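Minutes, Saturday meeting of the shared tools group, 1 Feb 2020

Minutes by me, Nuno Amaral. I type the way I talk, so bear with it, and send corrections to me before the next one.

Present: Gavin Gourlay (chair), Nelli Oksanen, Tomás Lobo, me. Horácio Serrano joined by phone for items 2 and 3 and dropped off during item 4 when his train went into a tunnel. We never got him back.

1. Last minutes

Agreed, with one fix. I had written that Lostach would refund the broken charging dock. What they said was that they would look into refunding it. Tomás is still chasing. Gavin asked if we had anything in writing and Tomás said he has a voicemail, and we left it there.

2. Hand-held gripper kit, the trial so far

This was the big one and took most of the morning. Quick recap for Horácio, who missed the kickoff: Vovier is offering us the hand-held gripper package on a trial basis. You get a pair of grippers, one for each hand, you do ordinary household jobs with them, and the recordings go to Vovier for checking and come back sorted by task. We're deciding if we take the full package or walk away when the trial ends.

Nelli has been running the tabletop tidying task (small things in and out of a clear box) and she is really enjoying it, more than she thought she would! She says the first hour is clumsy, you knock things over, and then your hands just sort of get it. Her total stands at 100 recordings, and Vovier accepted 90 of them. The other ten came back marked for retakes, mostly because she moved too fast at the start. Gavin thought that was a good rate for a beginner and I agree, I did far worse in my own first week.

Horácio asked whether the grippers are tiring. Nelli said yes, in the wrists, after a long stretch. Tomás said he gets it more in the thumb. We talked for a good while about how long one session should be, and ended up at 58 minutes, which is a silly number, but it's what Nelli's kitchen timer was set to when she felt fine and stopped, so we are going with it for now. Longer sessions only if the person wants to.

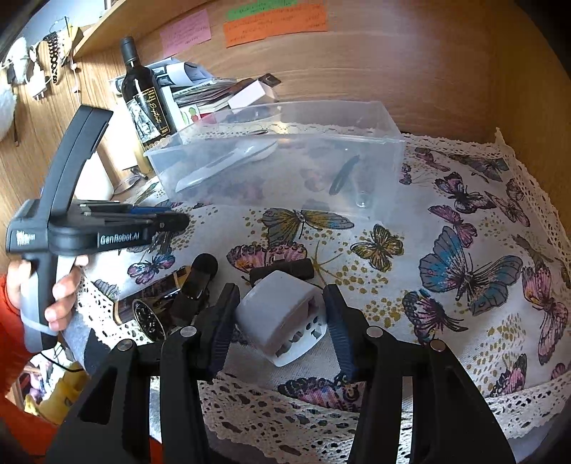
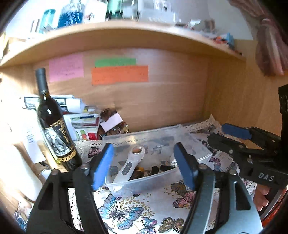
The grip pads got the longest discussion of the morning. Vovier's sheet talks about them as if everything you pick up has flat sides, and Tomás says the rounded things are where he has to slow down and think about his angle. Nelli's table has plenty to practice on: the white cup-like block in the first picture is tilted over and held by its left and right sides, and the white handheld device in the second is lying diagonally in the clear bin with one end over the near rim. Gavin wants both kinds of pickup written into our practice list, the tilted one and the one over a rim. Nelli would also like a spare set of pads priced in from the start. I said I'd ask Vovier if they sell them separately or only as a set with the fingers, and how long shipping takes, as the sheet says nothing on either point.

Horácio wanted to know if the patterned tablecloth is a problem. I had asked Vovier the same thing in my first week, and their answer was that they like a mix of surfaces, so the butterflies can stay. Nelli was glad to hear it.

Actions: Nelli to redo the ten retakes, slower at the start. Tomás to write up one page on rounded objects. Me to ask about pads.

3. Price

The full package is quoted at 845 for each pair, with support included for the first year. Horácio thinks that is high. Gavin thinks it's fair if the support is real people who answer, and he pointed out that our questions so far have been answered the same day. Tomás asked about a second quote and Gavin has one coming from Wanigasekara, who do a similar kit but ask you to sort your own recordings. I said on the spot that I don't want to sort my own recordings — I did that once for a different trial and lost most of a spring to it.

We went back and forth a bit and didn't vote. Horácio would like to see both quotes side by side before he says yes to anything, and he'd like to know what happens after the first year. Is support a yearly fee then? Does the kit still work without it? Good questions, and I felt a little foolish for not having asked them already.

Action: Gavin to put both quotes on one page. Me to ask Vovier about year two.

4. Training for new people

If we do go ahead, Pedano has offered us their upstairs room for training days. It has good light and big tables, and the stairs are steep. Nelli offered to lead the first one and I'd be happy to help. Tomás suggested pairing each new person with somebody who has already done a week, and everyone liked that. Gavin wants the first day kept to picking up and putting down, with lids, zippers and anything fiddly left for day two.

We also talked about September as a start for the bigger group. Tomás thinks that's too far off and people will lose interest. Gavin would like the summer clear. Left open, and this is where Horácio's phone went.

Action: Nelli to draft a plan for day one. Tomás to visit the Pedano room and measure the tables.

5. Anything else

Tomás has two extra charging cables if anyone is short. Gavin asked us all to label our recordings with the task name first and our own name second, and yes, I'm the one who has been doing it backwards. Will fix mine this week.

Next meeting at Nelli's, same time, date to be set once Horácio has sent his travel dates.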